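# Rumlow bench arm with the Mevum planning software: four months on the packing line

Rating: 4 out of 5

5/30/18

We put the Rumlow arm on our small-parts bench in February. I supervise the day shift at Sengar, where we box door hardware for the building trade. Nearly 100 cartons an hour go across that bench when orders are heavy, and two people used to do all the lifting and turning by hand.

The arm is quiet and it holds its position well. Setup took longer than the quote allowed. The Mevum software that comes with it lets you plan a pick on a virtual table before running it on the real one, and that has been the best part of the purchase. Staff with no programming background learned to move the gripper, check the approach and save the job. The menus are poorly labelled and the colour settings don't save.

The work has changed. The two packers now spend most of the shift loading trays, checking finished cartons and clearing stoppages. Sore wrists come up less often at our Monday meeting. One of them misses the pace of the old job and has told me so. The other has asked for the advanced course. Neither lost hours, and I would not have signed for it otherwise.

Error code 3514 is a nuisance. It stops the arm whenever the guard switch is bumped, and you have to walk over to the cabinet to reset it.

Before a new part goes live, we work out the approach in Mevum, with the gripper open and a small gap left beside the box.
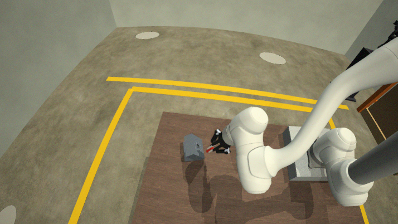 Does it replace a packer?

At our volume it takes over the lifting, and we still need both people on the bench.

I took a point off for the manual, which was written for an older cabinet, and for the wait on spare fingers. Order a second set with the arm.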